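Clavija redonda que roza en el encajador de formas
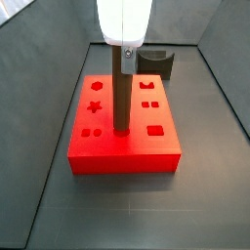

Bloque rojo con la clavija cilíndrica en el hueco circular delantero.

Berenice Tapia
2023-03-26
Tengo un encajador rojo de una sola pieza. La clavija cilíndrica larga roza en el borde del hueco redondo y se ladea. ¿Lijo la clavija o el hueco?

Abundio Esquivel
La clavija, nunca el bloque. Grano 212 en seco, girándola entre los dedos, y probar cada 9 pasadas. Antes conviene medir con calibre ambos diámetros — el pequeño hueco circular junto al cuadrado es otra medida.

Jovita Robles
El mío es de Cakano y entraba mal en enero. Le puse talco y ya.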